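Notebook, May, 14:20 - brushes and combs, cleaning trial

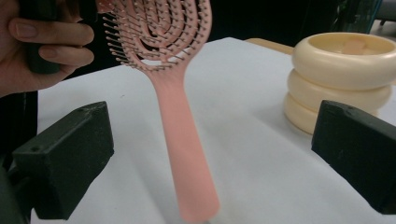
Pink vented brush, metal pins with ball tips. Dark toothed piece behind it.

Hartmut still says vented heads clean faster because the lint has somewhere to go. I don't buy it. Hair winds round the foot of the pins whatever the back is like, and the curved ribs give it more to catch on. Gudrun wants 18 minutes in the Drulter soak before combing out. Seems long to me, and I'd worry about the ball tips.

To do: same soak on a solid-backed brush, otherwise we've compared nothing. Ask G. where the Flonex sheet went.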